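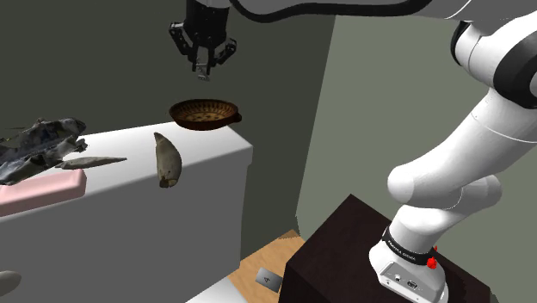
Opening. Wait for the coffee line to sit down. Tonight is state college grants, and who pays when the legislature gets generous in May and careful by fall.

Slide 2. The Nitum grant: $1000 a semester, good for 8 semesters, if you finish 12 credits each term. Read the renewal rule out loud. Slowly. It has five commas and one verb.

Slide 3. What happened at Zandemness College. Tuition went up, the grant stayed put. Lawmakers called this "holding the line." Pause for parents to do the math.

Slide 4. The bill now in committee ties the grant to tuition. Supporters like it. So does everyone, until the fiscal note arrives.

Skip slide 5 if we're running late.

Close: hearing sign-up sheets are by the door. Testimony is limited to 5 minutes, for you anyway. Take questions.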